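About Vurwood

Hi, and thanks for clicking over here! Most people come to this site for the class schedule or the directions, so if you made it to the About page you're either thinking of signing up or you're my cousin. Welcome either way.

Vurwood is a small language school. We teach Romanian to grown-ups, mostly to people who married into it, inherited half of it from a grandmother, or went there once for work and came home wanting to talk to their neighbors. Our groups are small, our chairs are mismatched, and we laugh a lot (you kind of have to when you're learning the plurals).

I started teaching at my kitchen table with 2 students and a stack of photocopies from my aunt. One of them wanted to give a toast at his daughter's wedding in Cluj. The other one wanted to understand what her mother-in-law was saying about her. They both got there, and they told their friends, and by the next April I had more students than cups. 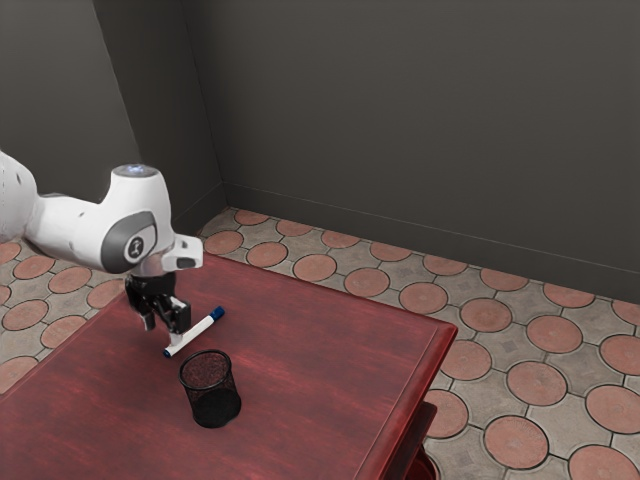 White arm, dark red table.

So I rented a room, and then the room next to it. My friend Lăcrămioara Matei came on board to run the beginner evenings, and she's still here. Yes, we have the same first name. Students call us Big L and Little L, and I'm not going to tell you which one I am. You'll also find out that nobody can spell it on the first try, so we made it the first lesson: three of those a-with-a-hat letters get more practice out of a new student than a whole page of drills.

How do we teach? We talk. There's a workbook, which we wrote ourselves and call Tallavum — a nonsense word a student came up with when he was trying to say something else entirely, and it stuck. You'll get through it in 20 weeks if you come regularly. Grammar is in there, I promise, but it comes after you've already tried to say the thing and noticed you were missing a piece.
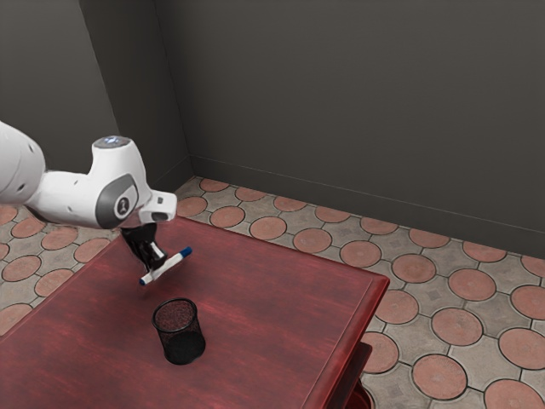
The wrist and the black two-fingered hand.

Evening classes start at 6:30 and we keep them to an hour and a half. If you're coming straight from work, eat your sandwich in class, everybody does! We also run a lunchtime conversation hour that's free for anyone who has ever taken a class with us, even if it was years ago and you've forgotten all of it.

The other thing we're known for is Crăciun, our Christmas party. We sing carols, badly at first and then pretty well, and there is a frankly silly amount of cozonac. Last winter we had 30 people in the big room and the windows steamed up completely. The bakery down the street, Dratard, lets us use their oven after closing, and in return we teach their counter staff how to say good morning.

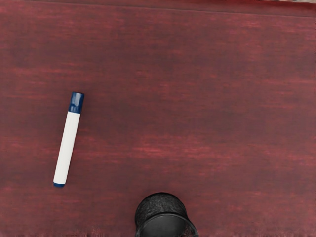
White marker with a dark blue cap,
black container, reddish tabletop

A little about me, then. I grew up in Sibiu, moved here in my twenties, and taught middle school math before any of this. I think being a math teacher helped — I got used to people walking in already sure they couldn't do it. My own English came mostly from soap operas and a very patient landlady, and I still mix up "borrow" and "lend" when I'm tired. 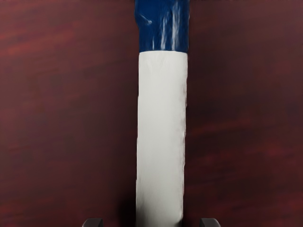

I also keep the school's word list, which started as a running joke on a piece of cardboard and now has more than 1000 entries. They're the words students asked for that weren't in any textbook: hangnail, carpool, the noise a refrigerator makes. If you join us, you get to add one.

If you'd like to try a class, the first one is free and you don't have to prepare anything. Send us a note through the contact page and tell us a bit about why you want to learn. One of the two Ls will write back, usually the same day.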